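Open doors at the Homcombe towel mill

I have been driving past the mill at Homcombe for years on the way to my sister's, and every time I said we should stop, and every time we didn't. Then a card came through about their open day on May 31, 2019, and I put it on the fridge and went. My sister had the good sense to come too, mainly for the outlet shop.

Getting there and getting in

Parking is in the field behind the dye house, so wear shoes you don't love. Tickets were 8 dollars at the gate and kids got in free. They take you through in groups, and our guide was Cillian Ó Súilleabháin, who started in the warehouse and now looks after the weaving floor. He has a big voice, and he needs it!

You get foam earplugs in a little paper envelope before the first door. Put them in. My sister waited to see how loud it would be and spent the first few minutes with her fingers in her ears.

The yarn store and the looms

The yarn store smells like a clean barn. Cones are stacked way over your head, all of it cotton, and Cillian pulled a strand off one and had us untwist it so we could see how little twist there is in the part that makes the loops. Low twist drinks up more water but it snags more easily, and the whole business seems to be an argument between those two things. I have a set at home that lost the argument in its first month.

Then the looms. A terry loom has two sets of lengthwise threads, one tight and one slack, and the slack one gets pushed up into loops every few passes. I'd read that before and never understood it. Standing next to one with the cover up, I got it in a few seconds — the cloth sort of shrugs, and there's a new row of loops. We stayed so long that the next group caught up with us.

The oldest loom still running is called the Egan, after the man who set it up, and it only makes bar mops for restaurants now. The newer ones came over from the Doltonmont plant when that closed. Several of the weavers came with them, and one told me she drives 60 minutes each way and listens to mysteries.

Dyeing and finishing

We couldn't go inside the dye house, just look through the glass, which was a letdown. It was too steamy to see much of anything. Finishing was better. The cloth comes in as one long strip, gets cut between the towels, and then the ends are hemmed by people at sewing machines who go so fast you can't follow their hands. Osaze Ogundipe let us try a hem on scrap. Mine wandered all over the place and he was very kind about it.

His tip for shopping was to look at the corners first. If the stitching goes back over itself at the end of the hem, it'll hold. I have now checked every towel in my house, and I'm not happy with some of them.

The sample room

Upstairs is where they work out new patterns, and I could have stayed all afternoon. There are drawers and drawers of old designs, stripes and anchors and some truly awful brown flowers from before I was born. The kids' patterns were my favorites, with big blue dots on orange, pink patches and light blue borders, very cheerful. 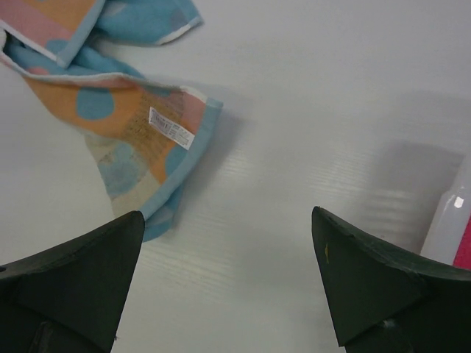

The shop, and lunch

The outlet is in the old boiler room and it was packed by noon. Seconds are in the bins at the back and most of the flaws are tiny, a pulled loop or a border that's a bit off. I bought 2 bath sheets and a stack of washcloths from the Punard line, the waffle kind, which dry fast and don't get that musty smell. My sister filled a whole bag and then went back for a robe.

Lunch was egg salad sandwiches and lemonade in the canteen. Get there early, the good pie goes first. They're doing another open day at the end of June, and Cillian said the dye house might be open for that one if they can get the walkway finished.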